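Startseite » Forum » Haushalt & Wohnen » Nebenkosten

Nachzahlung Heizung trotz weniger Verbrauch??

Tibor Orbán
Beiträge: 3

Hallo zusammen, hab am Saturday — äh Samstag, sorry, Handy stellt dauernd um — die Heizkostenabrechnung im Kasten gehabt. 335 Euro Nachzahlung. Letztes Jahr hatte ich noch 77 zurückbekommen. Wohnung ist dieselbe, zwei Zimmer, zweiter Stock, Gaszentralheizung im Keller. Ich war dieses Jahr viel weg, Schlafzimmer praktisch nie geheizt.

Ablesefirma ist Tollel, Hausverwaltung Lengyel. Auf dem Blatt stehen beim Heizkörper im Wohnzimmer 3954 Einheiten, im Jahr davor war das nicht mal die Hälfte. Bad und Küche sehen normal aus. An der Heizung sitzt seit letztem November ein neues Röhrchending mit Display, vorher war da so eins mit Flüssigkeit.

Bei Lengyel angerufen, da heißt es nur "das passt schon so, der Gaspreis". Muss ich jetzt erstmal zahlen? Und kann man die Einheiten überhaupt irgendwie in kWh umrechnen? Steht nirgends was dabei. Frist ist wohl bald rum, steht Zahlung innerhalb 30 Tage drauf.

Danke schonmal
Tibor

3 Antworten

Sándor Virág
Beiträge: 292

Erstmal ruhig. Einheiten sind keine kWh und lassen sich auch nicht direkt umrechnen. Das sind nur Verteilwerte, die sagen wieviel vom Gesamttopf auf dich entfällt. Deshalb kannst du auch mehr zahlen obwohl du weniger geheizt hast, z.B. wenn die Nachbarn alle noch mehr gespart haben oder Gas teurer wurde.

Aber: alt gegen neu vergleichen geht bei dir gar nicht. Verdunster und elektronische Geräte zählen völlig anders. Die 3954 sagen also für sich genommen nix. Interessant ist der Umrechnungsfaktor, manchmal heißt der auch Bewertungsfaktor oder Kc-Wert oder sowas. Der hängt von Größe und Bauart des Heizkörpers ab. Wenn beim Gerätetausch der falsche Heizkörper eingetragen wurde, ist der Faktor falsch und damit die ganze Zeile. Kommt öfter vor als man denkt. Dass Bad und Küche normal aussehen und nur das Wohnzimmer ausreißt, würd ich jedenfalls nicht auf den Gaspreis schieben.

Was ich machen würde:

Heizkörper ausmessen, Höhe Breite Tiefe, und den Typ notieren (Glieder, Platte, mit Konvektorblech oder ohne).

Belegeinsicht verlangen. Schriftlich, nicht am Telefon. Du darfst die Rechnungen sehen, also Gasrechnung, Wartung, Ablesekosten, und auch die Einzelwerte von Tollel.

Display anschauen. Meist wechselt die Anzeige durch, da kommt irgendwann der Stichtagswert vom letzten Jahr. Der muss zu dem passen was auf der Abrechnung steht.

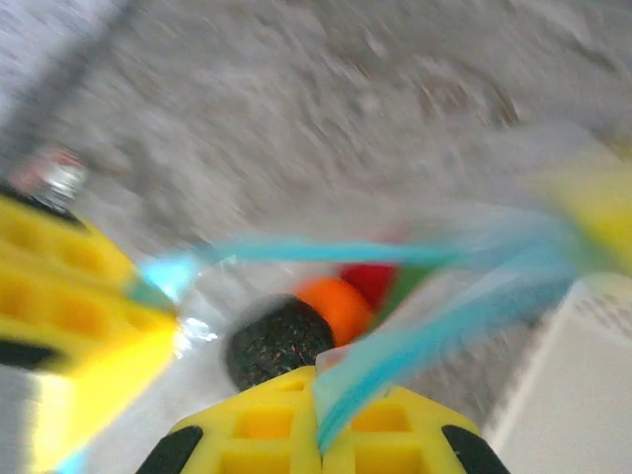 Wegen zahlen oder nicht: ich hab damals unter Vorbehalt gezahlt und das auch so in die Überweisung geschrieben, plus Brief. Dann hast du keinen Ärger wegen Verzug und kannst trotzdem noch widersprechen. Für Einwendungen hast du zwölf Monate ab Zugang der Abrechnung, die 30 Tage sind nur fürs Zahlen. Bin kein Anwalt, im Zweifel Mieterverein, der Beitrag lohnt sich bei der Summe schon.

Ach und schau noch ob der Abrechnungszeitraum stimmt. Zwölf Monate, nicht mehr. Und ob beim Tausch im November der alte Stand aufgeschrieben wurde — das gibts normal als Zettel mit Unterschrift. Wenn nicht, fragen wie sie die Zeit davor gerechnet haben.

kellerkind_2
Beiträge: 12

Bei uns genau das gleiche, auch Tollel!! Einfach nicht zahlen, die melden sich schon.

Trirnstead
Beiträge: 41

Würd ich so nicht machen, einfach nicht zahlen kann blöd ausgehen. Sándor hat recht mit Vorbehalt.

Noch was: hängt im Wohnzimmer ein langer Vorhang über der Heizung oder steht das Sofa direkt davor? Dann staut sich die Wärme und der Zähler zählt zuviel, bei den einfachen Geräten mit nur einem Fühler jedenfalls. War bei meiner Schwester so. Vorhang gekürzt, nächstes Jahr deutlich weniger Einheiten gehabt. Hilft für die alte Abrechnung natürlich nichts mehr.

Tibor Orbán
Beiträge: 4

Vorhang ja, bis zum Boden, mist. Heizkörper mess ich heut abend und dann geht der Brief an Lengyel raus. Stichtagswert hab ich eben schon geschaut, der passt zur Abrechnung. Also doch der Faktor? Meld mich wenn was kommt.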